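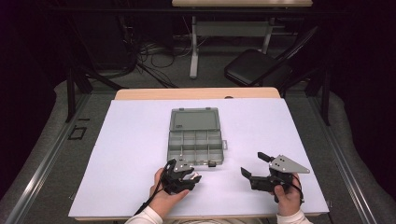

By R. Listard

STULLVILLE – The Merngate Center has a plan for its lost property, and the plan is a plastic box with a lot of little walls in it.

Starting in December, small items left behind in the building will go into gray organizer boxes with see-through lids, one type of item to a compartment. They have until now gone into the Drawer. Anyone who has asked at the front desk about a missing earring in recent years will have met the Drawer, and may still be looking.

The center emptied it last month and wrote down what came out. The list runs to 151 items, among them keys, single earrings, reading-glass screws, a harmonica reed, a quantity of buttons that nobody has ever come in to ask for, and enough USB flash drives to suggest that Stullville does not believe in backups. A wedding ring also surfaced and was claimed the same afternoon, by an owner who had been told twice that it wasn't there.

The town approved $500 for the changeover. That covers 14 boxes, a roll of labels and a shelf to put them on, and leaves a small sum which the center says it is holding in reserve for more labels.

Large items are not affected. Umbrellas will stay in the umbrella bin, and coats will go on hanging by the side entrance until somebody with a similar coat takes one home by accident, as is traditional.

The boxes themselves are nothing fancy. The lid is hinged and folds right back, so the tray can be left open on a table while things are dropped in. Thin upright dividers mark out the compartments, and black latches hold the whole business shut, a feature the Drawer never had and often needed. It was known to jam on a spoon. 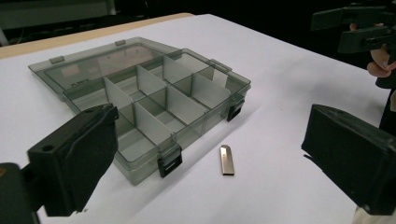 Flash drives have turned out to be the awkward category. They are easy to lose and hard to tell apart, and "it's the silver one" is a description that fits a good many of them. The center will not plug them in to see whose they are, on advice from the town office, which has views about plugging in things found under chairs. Owners will be asked instead where they lost the drive and what it looks like, down to any marking on the casing. Getting the color right will not be enough.

Keys will be handled along similar lines. Visitors may hold their own key ring up against a stray for comparison but may not take a handful outside to try them on the car, a practice the new rules mention in enough detail to suggest it has happened.

Each item will be kept for 2 months. After that, keys go for scrap, jewelry goes to the town office and flash drives are destroyed. The rules are silent on buttons. A draft of the notice had them being kept "indefinitely," which was struck out, and then written back in by hand.

The lost property desk will open at 2 p.m. on weekdays, and claims can be made until the building closes. Visitors are asked to bring proof of ownership where there is any, and to be patient where there isn't.

As for the Drawer, it remains in the front desk and will be used for pens.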